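# Tri de gobelets sur convoyeur : que faire des épisodes où la main n'a pas saisi l'objet ?

*Forum d'entraide Erlow – rubrique « Collecte de démonstrations » – sujet ouvert le 2021-10-28*

**atelier_pridville**

Bonjour,

Notre service constitue, sur le site de Pridville, un jeu de démonstrations téléopérées destiné à l'apprentissage d'une tâche de tri. L'objet arrive sur un convoyeur ; l'opérateur doit le saisir avec la main gauche du robot, puis le déposer dans le bac rose ou dans le bac bleu selon la consigne affichée. Les épisodes sont enregistrés à partir d'une vue fixe du poste et d'une caméra placée au poignet.

Le jeu compte à ce jour 1303 épisodes. Lors de la relecture, nous avons isolé 60 épisodes dans lesquels la saisie n'aboutit pas dès la première tentative : la main se présente trop tôt, reste ouverte, puis l'opérateur reprend son geste. L'image suivante montre le type de configuration sur lequel porte notre interrogation.
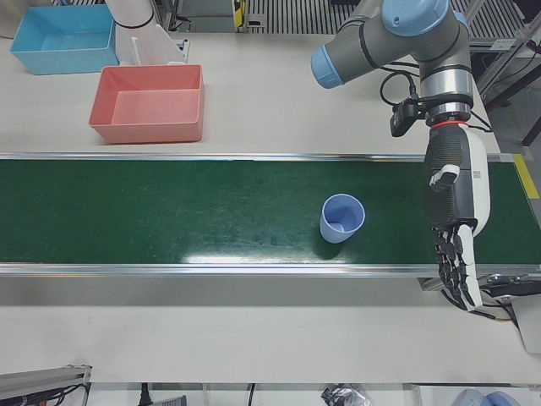
*Vue fixe du poste : gobelet sur le tapis, main gauche ouverte au-delà du rail avant.*

Deux positions s'opposent au sein de l'équipe. La première consiste à écarter ces épisodes, au motif que le modèle reproduirait l'hésitation. La seconde consiste à les conserver intégralement, la reprise du geste étant considérée comme une information utile. Nous souhaiterions savoir quelle pratique est recommandée et, le cas échéant, sous quelle forme l'annotation doit être saisie dans Virk. La documentation de la version d'avril ne traite pas ce cas.

Nous vous remercions par avance de vos réponses.

---

**qualite_astola**

Bonjour,

La question s'est posée dans les mêmes termes lors de la campagne Astola. Nous déconseillons la suppression systématique. Un jeu composé exclusivement de saisies réussies du premier coup n'apprend pas au modèle à revenir vers l'objet lorsqu'il l'a manqué, et cette lacune apparaît dès les premiers essais en autonomie.

La procédure que nous avons retenue est la suivante :

- l'épisode est conservé lorsque la reprise aboutit et que l'objet est déposé dans le bon bac ;
- le segment manqué est annoté `tentative`, le segment suivant `reprise`, la coupure étant placée à l'instant où la main commence à s'écarter de l'objet ;
- l'épisode est classé `echec` si l'objet quitte le tapis sans avoir été saisi. Il reste archivé, mais n'entre pas dans l'entraînement par imitation ;
- au-delà de 2 tentatives manquées, l'épisode est soumis à un second relecteur.

Il convient par ailleurs de ne pas trancher à partir d'une image isolée. Une main ouverte à côté d'un gobelet peut correspondre à une approche, à un retrait ou à une simple attente ; seule la lecture de la séquence, accompagnée des positions articulaires, permet de l'établir. Sur notre campagne, 32 épisodes avaient été rejetés à tort pour ce motif et ont dû être réintégrés.

Dans Virk, les étiquettes se saisissent au niveau du segment et non de l'épisode. Si le champ n'apparaît pas, le profil de relecture doit être modifié par l'administrateur du projet.

---

**m_relecture**

Pour notre part nous supprimons tout, c'est plus simple, et le modèle fonctionne. Il est vrai que le tapis est à l'arrêt chez nous au moment de la saisie.

---

**poste_tri_b**

Bonjour,

En complément de la réponse de qualite_astola, je signale un point relatif à la synchronisation. Avant d'annoter les reprises, il est nécessaire de vérifier le décalage entre la vue fixe et la caméra de poignet. Si les deux flux ne sont pas alignés, la coupure entre `tentative` et `reprise` sera juste sur l'un et fausse sur l'autre – le contrôle à l'export ne le détecte pas.

Je recommande également de noter la vitesse du tapis dans les métadonnées de chaque épisode. Une saisie trop précoce à vitesse lente et une saisie trop précoce à vitesse rapide n'appellent pas la même correction, et l'information est difficile à reconstituer après coup.

---

**atelier_pridville**

Nous vous remercions de ces précisions. Les épisodes isolés seront relus selon la procédure Astola, après vérification de la synchronisation. La vitesse du tapis n'a pas été enregistrée sur les premières séries ; nous ouvrirons un sujet distinct à cet effet.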